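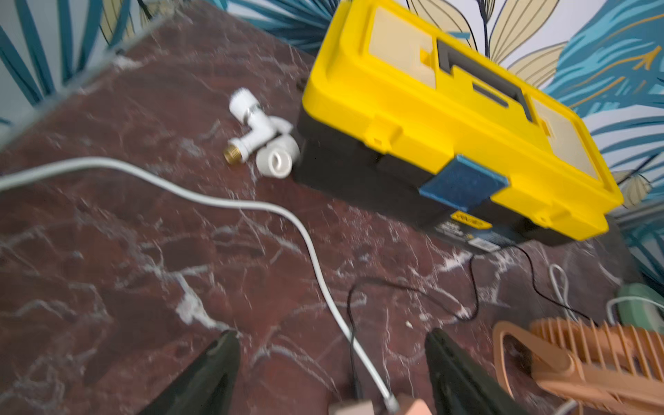
Injection moulding is a cheap process only after the first large bill has been paid. A steel tool for a mid-sized hinged box can take 14 weeks to cut, polish and prove, and the firm that orders it will not know for certain that the lid fits the base until the first shots come off the machine. At Limsakul, a moulding shop on the edge of Karnley, most of the work consists of narrowing that doubt before any steel is touched.

The shop runs presses of up to 400 tonnes clamping force. That figure sets the limit on what can be made there. When molten plastic is pushed into a closed mould, the pressure inside tries to force the two halves apart, and the press has to hold them shut. The wider the part when seen from above, the more force is needed. A storage lid is a bad case: broad, fairly thin, and a long way from the point where the plastic enters to the far corner.

"Lids cause more trouble than boxes," says Kulap Sombatkul, the technical manager. "A box has four walls holding it square. A lid is nearly a flat sheet, and a flat sheet will move as it cools."

The movement is known as warp. Polypropylene, the usual choice for boxes, bins and garden goods, shrinks by between one and two per cent as it sets. If it shrank evenly the toolmaker would simply cut the cavity larger. It does not. Thick sections stay hot for longer than thin ones and go on shrinking after their neighbours have stopped, and the material shrinks by different amounts along and across the direction in which it flowed. The part bends to relieve the difference.

Ribs are the standard answer. A rib adds stiffness for very little material, and a pattern of recesses does much the same job by folding the sheet up and down. Both carry a penalty. Where a rib joins the main wall there is a local lump of plastic, and as the lump cools it draws the outer face inwards, leaving a shallow dip called a sink mark. Limsakul's house rule is that a rib should be no more than 60 per cent as thick as the wall it stands on. Textured surfaces hide what remains. A good deal of the fine graining on household plastics is there for this purpose.

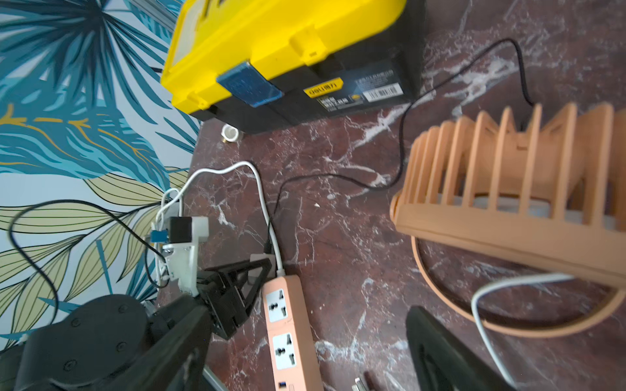
Toolbox with a ribbed yellow lid and black lower body.

Colour comes next, and it affects more than looks. Pigment is added as masterbatch, pellets in which the colour has already been mixed at high strength into a carrier plastic. The usual dose at Limsakul is 2 per cent by weight. Some pigments act as seeds around which the polypropylene forms its crystals, so a part moulded in one shade may shrink slightly more than the same part in another. Certain blues and greens are well known for it. A tool that was proved in black cannot be assumed to give the same dimensions in blue, and where a lid and base are to be made in different colours the two have to be matched in the colours that will be sold.

This caught the shop out some years ago on a seed tray and cover ordered by Wedurlow, a garden supplier. The samples were approved in natural, uncoloured material. When production began in dark green the covers came out small enough to spring off at the corners. Cooling time was lengthened, which recovered part of the error, and the rest was dealt with by changing the masterbatch for one based on a different pigment. The tool was left alone.

Latches and hinges are handled separately. A hinge can be moulded in one piece with the box, as a thin web of polypropylene that is flexed while still warm so that its long molecules line up across the bend. Treated in this way the web will stand a very large number of openings. Left unflexed, it may whiten and crack early. The alternative is a pin or clip-on hinge, which needs assembly but allows the two halves to be made in different materials.

Clasps are commonly moulded on their own too, often in a tougher or clearer grade than the body. The load on a clasp is small but constant, and plastics under constant load creep. A clasp that snaps shut firmly in the factory will have relaxed after a month in a warm van. The design therefore starts with more interference than is wanted.

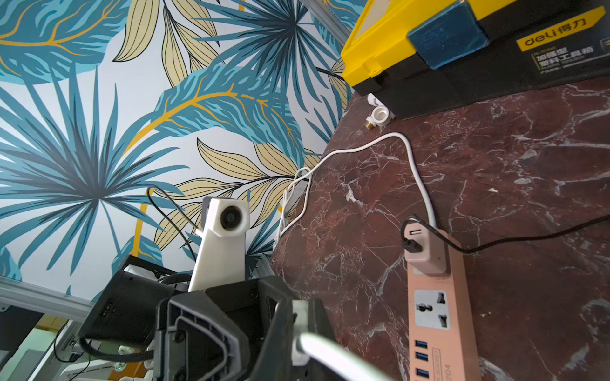 Testing for creep is slow. The shop keeps a cabinet at 60 degrees in which closed samples are held under load, then opened and measured at set intervals. Sombat Sombatkul, who runs the test room, prefers to see around 30 samples through a full cycle before he will sign off a clasp, and prefers them drawn from more than one shift.

"The press is never in quite the same state in the morning," he says. "The water feeding the mould is colder, the hopper has been standing, and the first parts are a bit different. If I only test the afternoon I am only testing the afternoon."

Material drying matters less for polypropylene than for nylon or polycarbonate, both of which take up water from the air. Wet nylon comes out of the nozzle with silver streaks and a fraction of its proper strength. Limsakul dries both grades overnight and checks a sample from each hopper before the run.

The newest tool in the building was cut for Cokitlow, which sells stacking crates to bakeries. It has pressure sensors behind the cavity wall at the gate and at the last corner to fill. When the two readings drift apart by more than a set margin, the press diverts the part to a separate chute for regrinding. Kulap Sombatkul expects to fit the same arrangement to two older tools when they next come out for repair, starting with the lid tool for the crates.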